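Section 3: Fitting and Testing the Skiltow Soft Fingers
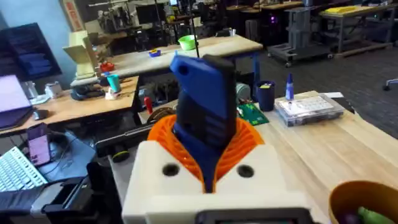
Do this with the arm powered but parked. The fingers are forgiving. The arm behind them has never been accused of it.

1. Slide each finger into its slot until it clicks. If it clicks twice, take it out and start over.
2. Open the Okitz panel and choose Grip, then Teach.
3. Set the closing force to 20. The scale goes up to 568, for reasons known only to engineering.
4. Hold a test object upright between the fingers and press Close.
5. Wait 3 seconds, then let go. Pick an object you don't love.

Note: Ribs bend around the load. Bending is normal. Folding flat means the finger is in backward.

Caution: Keep your own fingers out of the gap. Spares are sold for the Skiltow only.

Replace both fingers after 1,732 cycles. The panel will remind you, repeatedly.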